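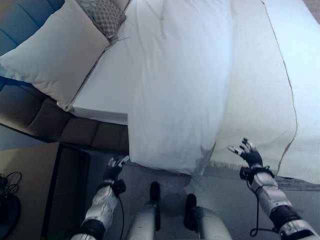
Both hands open and level near the bedding.

Setting up a bed-making task to the Havenholm house rules

This page covers how to prepare a bedroom, run the task and close it out under the Havenholm rules for two-armed robots working in furnished rooms. It assumes you've done the Hurance start-up checks and have a trained operator on the stop button. If you're working from the older Kumsa sheet, bin it. The clearances have changed.

Before you start

Walk the room first. Look under the overhang of the bedding as well as beside it, and note the edge of any rug. A rug edge counts as a change of floor surface, so mark it on the room plan even when the pile is low.

Move loose cables out of the travel area. If a cable has to stay, route it along the wall and record it as a fixed hazard. Check the robot's own cables too. Any loop at the wrist should be short enough that it can't hook on a bed corner or a drawer handle when the arm is fully extended.

Keep 800 mm clear on the working side of the bed. Bedside tables may stay where they are, but take glasses, lamps and chargers off them.

Set the speed limit

Hand speed is capped at 70 mm per second for first contact with fabric. You can raise it once the grip is confirmed, up to the limit on your task card. Don't raise it during the approach, even if the run before went well.

Running the task

1. Bring the robot to the bed with both hands empty and below shoulder height.
2. Stop. Hold for 2 seconds with the fingers open. The operator calls "clear" out loud.
3. Approach the hanging edge of the duvet or blanket from the front. Don't come in from underneath where the fingers could catch the mattress cover or the side rail.
4. Close on fabric only. If the grip reading climbs faster than the card allows, open the hand and start again from step 2.
5. Lift, draw the bedding across and release. Both hands come back to the open position before the base moves.

Thin items

Sheets and duvets are forgiving. Bags, liners and light cloths are harder work — they fold away from the fingertips and they can hide an edge behind them.
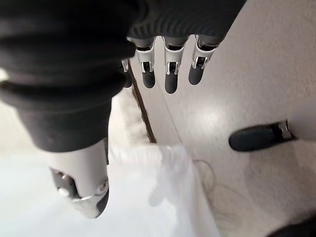

Treat anything thin and pale against a pale background as a low-confidence target, and have the operator confirm it on the wrist view before the fingers close. At Cuvthorpe we also require a second look from the head view if there's any wire or cord nearby.

Two failed grips on the same item end the attempt. Log it and move on to the next item on the card.

Closing out

Park the robot clear of the doorway, arms lowered. Check the fingertips for lint and caught threads, and wipe them with a dry cloth. Fill in the room sheet before you put the furniture back, including any item you skipped.

Last revised November 1, 2025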